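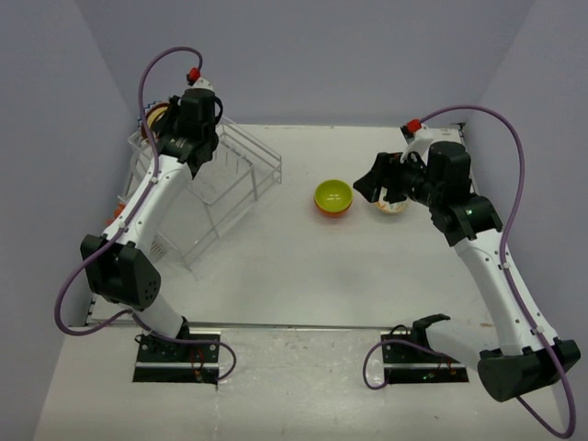

Égouttoir à vaisselle

L'égouttoir à vaisselle (aussi égouttoir, range-vaisselle, au Québec parfois simplement « support à vaisselle ») est un ustensile de cuisine servant à faire sécher à l'air libre assiettes, bols, verres et couverts après le lavage. Se pose à côté de l'évier, parfois fixé au mur ou intégré dans un placard haut.

Principe

L'eau s'écoule par gravité. Assiettes debout, séparées par des tiges ou des fentes, pour que l'air passe des deux côtés. Bols retournés, ou inclinés si la place manque. Un plateau récupère l'eau, avec ou sans bec verseur vers l'évier. Sans plateau, on glisse un torchon dessous, à changer souvent.

Matériaux

Bois (hêtre, bambou) : léger, noircit aux points de contact. Fil d'acier chromé ou plastifié : le plus répandu, rouille quand le revêtement se fend. Inox : plus cher, durable. Plastique et acrylique : souvent transparents, faciles à rincer, se rayent et prennent le calcaire, qui se voit plus que sur le métal blanc. Silicone : surtout les tapis et les modèles enroulables posés en travers de la cuve.

Formes

Modèle en X, pliant, à deux rangées. Modèle en cadre rectangulaire ouvert avec séparateurs, qui accepte aussi les bols. Modèle à étages, pour petites cuisines. Placard égouttoir au-dessus de l'évier, courant en Italie et en Finlande, sans fond ou à fond ajouré.

L'écartement des fentes varie d'un fabricant à l'autre. Vullivlow vend un cadre étroit pour assiettes plates, Baidoo un modèle plus large, qui prend les assiettes creuses mais laisse basculer les petites. Les bols posent le plus de problèmes : trop bombés pour les fentes, ils finissent souvent à coté, sur le plan de travail.

Usage

Ordre habituel : grandes assiettes au fond, petites devant, bols ensuite, couverts dans un bac à part, manche en bas ou en haut selon les foyers (débat sans fin). Une enquête menée par Ok-hee Kong pour la revue Gonov auprès de 2 768 ménages indique que 1 077 d'entre eux laissent la vaisselle dans l'égouttoir jusqu'au repas suivant, sans la ranger.

Entretien

Vinaigre blanc dilué contre le calcaire, environ 5 minutes, puis rinçage. Vider le plateau chaque jour. Brosse fine pour les angles et le pied des tiges, où se forme un dépôt gris. Les modèles en acrylique supporte mal l'eau très chaude et les éponges abrasives.

Voir aussi

Évier
Torchon
Lave-vaisselle
Vaisselier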